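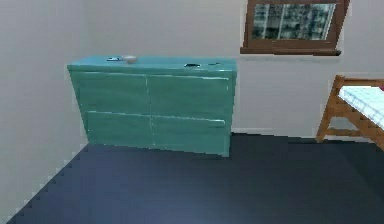
Friday, February 21, 2025

The Tarkthorpe Sound Archive was open to readers from ten o'clock. The morning was given over to the Ostermann reels, which were received in August and have been waiting for a playback machine in good order. Relu Gavrilă attended to operate the machine and to advise on speed.

Reel 4 was played first. The box is marked as a rehearsal by Flura, with no date and no place. It holds two complete songs and a long passage in which the drummer and the bass player repeat the same few bars. The organ is very faint on the left channel. Mr Gavrilă considers this a fault of the original recording and advised against any attempt to correct it on the master copy. His advice was accepted.

The second side was a surprise. It carries an early version of "Driris", slower than the released recording and without the last verse. The singer stops once to ask for the door to be shut. The take lasts 298 seconds, including the talk at the end, which has been kept. A shorter attempt of 152 seconds comes before it and breaks down at the second chorus.

Work stopped before lunch when the leader tape parted. It was rejoined and the reel was played again from the start, with no loss of music.

Three letters were answered in the afternoon. A listener in Leeds asks whether the Flura rehearsals may be copied for private use. The reply states that they may be heard in the reading room by appointment, and that no copies can be supplied until the rights have been settled with the Ostermann family. The same answer was given to a request for the separate instrument tracks, which the archive does not hold in any case.

New boxes were ordered, 40 in all, in the deeper size. The old ones press on the edges of the reels.

Mr Gavrilă returns on Tuesday for Reel 5. The label has come away and is being kept in an envelope with the reel.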